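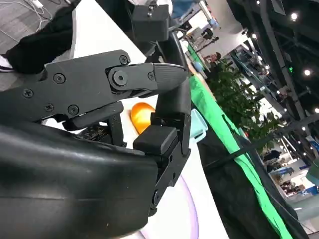
ARBEIT & ALLTAG

Die Woche hat 168 Stunden

Wer nachts in Nedarden unterwegs ist, trifft vor allem Leute, die arbeiten. Ein Rundgang durch eine Stadt, die früher schlafen geht als ihre Beschäftigten.

Mittwoch, 24. Februar 2021

Um halb elf am Abend fährt der letzte Bus der Linie 2 vom Bahnhof Nedarden nach Gunov. Danach kommt bis kurz vor fünf keiner mehr. Der Fahrplan stammt aus einer Zeit, als im Gewerbegebiet Gunov ein Möbellager stand, das um 18 Uhr schloss. Heute liegt dort die Wäscherei Morkari, und die arbeitet rund um die Uhr, an sieben Tagen in der Woche.

Die Wäscherei reinigt Bettzeug und Berufskleidung für Krankenhäuser und Pflegeheime. Die Lastwagen kommen am späten Nachmittag mit den vollen Containern und müssen vor sechs Uhr früh wieder an den Kliniken sein. Dazwischen wird sortiert, gewaschen, gemangelt, gefaltet und gepackt. 80 Menschen sind im Betrieb beschäftigt, viele davon im Wechsel zwischen Früh-, Spät- und Nachtschicht. Die Nachtschicht beginnt um 22 Uhr. Wer mit dem letzten Bus kommt, kommt zu spät.

Also fahren die meisten mit dem Auto oder zu mehreren. Das hat lange gut funktioniert. Seit dem Frühjahr 2020 fahren viele lieber allein, und der Parkplatz, der vorher gereicht hat, ist abends voll. Einige Beschäftigte nehmen das Rad. Die Landstraße hat auf der Strecke nach Gunov keinen Radweg, und die Laternen enden am Ortsschild. Im Winter liegt auf dem Randstreifen der Schnee, den der Räumdienst von der Fahrbahn schiebt.

Die Stadt kennt das Problem. Ein Antrag auf einen späteren Bus liegt seit zwei Jahren im Rathaus. Er scheiterte bisher an den Fahrgastzahlen, die tagsüber erhoben wurden. Im Dezember wurde erstmals auch nach 22 Uhr gezählt, an einem Freitag und einem Samstag. Das Ergebnis soll im Sommer vorliegen.

Der Schlaf am Tag

Wer morgens um sechs Feierabend hat, schläft, wenn andere aufstehen. In den Wohnblocks hinter dem Bahnhof, wo viele Schichtarbeiter leben, sieht man die heruntergelassenen Rollläden bis in den Nachmittag. An manchen Türen kleben Zettel mit der Bitte, Pakete beim Nachbarn abzugeben und nicht zu klingeln.

Der Tagschlaf ist kürzer und leichter als der Schlaf in der Nacht, das ist gut untersucht. Es ist heller, es ist lauter, und die Körpertemperatur steigt zu einer Zeit, zu der sie für tiefen Schlaf sinken müsste. Viele Nachtarbeiter schlafen in zwei Etappen: einmal am Vormittag und noch einmal am frühen Abend, vor der nächsten Schicht. Mit Kindern im Haus geht das nur, solange diese in der Schule oder im Kindergarten sind. In den Wochen der Schulschließungen fiel der Vormittag weg. In der Wäscherei wurden in dieser Zeit so viele Schichten getauscht wie nie zuvor, der Plan an der Wand hing voller Korrekturen in drei Farben.

Auch das Wochenende ist eine Frage des Dienstplans. Wer in Gunov arbeitet, hat in der Regel jedes zweite frei. Sportvereine und Chöre haben damit ihre Schwierigkeiten, denn wer nur alle vierzehn Tage zur Probe kommt, singt beim Konzert meistens nicht mit. Der Tischtennisverein hat vor der Pandemie eine Gruppe eingerichtet, die vormittags um zehn trainierte. Sie war gut besucht. Ob sie wieder anfängt, ist offen, die Halle ist zurzeit geschlossen.

Essen um drei

Die Pause in der Nachtschicht liegt zwischen zwei und drei Uhr. Eine Kantine gibt es nachts nicht, nur einen Raum mit Mikrowelle, Kühlschrank und einem Automaten, der Suppe und Kaffee aus derselben Düse ausgibt. Die meisten bringen ihr Essen mit.

Bis zum vergangenen Herbst gab es noch eine andere Möglichkeit. Das Restaurant Sombatkul in der Bahnhofstraße hatte an der Rückseite ein Fenster, an dem bis drei Uhr früh Nudelsuppe und gebratener Reis verkauft wurden. Es kamen Taxifahrer, Pflegekräfte, Leute aus der Druckerei und am Wochenende die Gäste der Kneipen. Seit der Schließung der Gastronomie verkauft das Sombatkul nur noch bis 20 Uhr außer Haus. Für die Beschäftigten der Wäscherei lag das Fenster ohnehin etwas weit weg, aber auf dem Rückweg von der Spätschicht hielten viele dort an.

Geblieben ist die Tankstelle an der Umgehungsstraße. Sie hat als einziges Geschäft der Stadt durchgehend geöffnet. Zwischen Mitternacht und fünf wird durch die Nachtluke bedient. Verkauft werden vor allem Zigaretten, belegte Brötchen und Energydrinks, in kalten Nächten auch Scheibenfrost und Handschuhe.

Was die Nacht kostet

Ein Zuschlag für die Nachtstunden gehört in den meisten Betrieben zum Lohn. Für manche ist er der Grund, die Schicht zu wählen, andere haben keine Wahl. In der Wäscherei bekommt außerdem jeder, der dauerhaft nachts arbeitet, einmal im Jahr eine Prämie von 1000 Euro. Sie wurde eingeführt, als sich auf die offenen Stellen kaum jemand bewarb. Inzwischen sind die Nachtschichten besetzt, die Frühschicht ist es nicht immer.

Mit den Jahren wechseln viele in den Tagdienst, sofern dort etwas frei wird. Der Betriebsarzt bietet regelmäßige Untersuchungen an, der Termin liegt meistens um neun Uhr vormittags. Wer aus der Nacht kommt, wartet drei Stunden oder fährt nach Hause und stellt sich den Wecker.

Gegen fünf wird es auf der Straße nach Gunov wieder lebhafter. Der erste Bus ist um diese Zeit fast leer, erst auf der Rückfahrt füllt er sich. Am Bahnhof macht der Bäcker um halb sechs das Licht an und öffnet um sechs.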